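Shoe packing by robot arms: what happens with the packers?
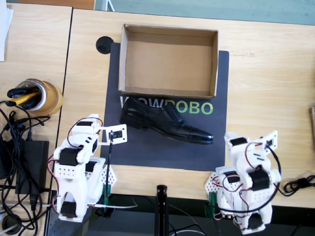 Packing test, one shoe and the open box

posted by Emby, Wed 29 December

Hello all. I work in the returns department of a shoe warehouse. We take back shoes, clean them, put them in a box again and send them to the shelf. In my shift we are 40 people and most of us pack by hand. In February our management wants to start with robot arms on one packing line. For now there is a small setup on a table in the training room, with two arms that should put a shoe into the box together.

My question is not technical. I would like to know from people who already have this at work: what did it change for you? Did the packers keep their hours? Were you asked before, or only informed? Our team leader says we will "move to other tasks", but he could not tell me which tasks. I must answer to my colleagues next week and I don't want to tell them something false.

Vanhove

We have had arms at our site for three years, for cosmetics and small parcels, not for shoes. No one was dismissed in my group, but when people left they were not replaced, and this you see only later. The work is also different. Before, I packed the whole order and could talk with my neighbor. Now I put the items ready, watch four stations and go there when one stops. My back is better. My head is more tired in the evening.

Ask your management for three things on paper: which tasks, which pay grade, and who gets the training. With us the training went first to the younger ones, and there were many bad feelings about it. Ask also how the target is counted. Our target was 60 boxes per hour for one person, and after the change they kept the same number for the station, with the stops included. It took months to correct this.

Zinix

robots are slow with shoes, laces are a problem. dont worry too much

Branari

I do not agree fully with Zinix. Slow is not a protection, because an arm can also work in the night when the hall is closed. In our warehouse the night shift was the first thing they discussed.

But I can say something good too. Two packers from our line were asked to help with the setup from the first week. They knew how a shoe must lie so that the lid closes and the leather gets no marks, and the engineers did not know it. Today both have a better grade and they teach the others. So if the table is already in your training room, go there and ask if you can take part. Write down what you show them and how many hours you spend on it, it is useful later when you talk about the pay.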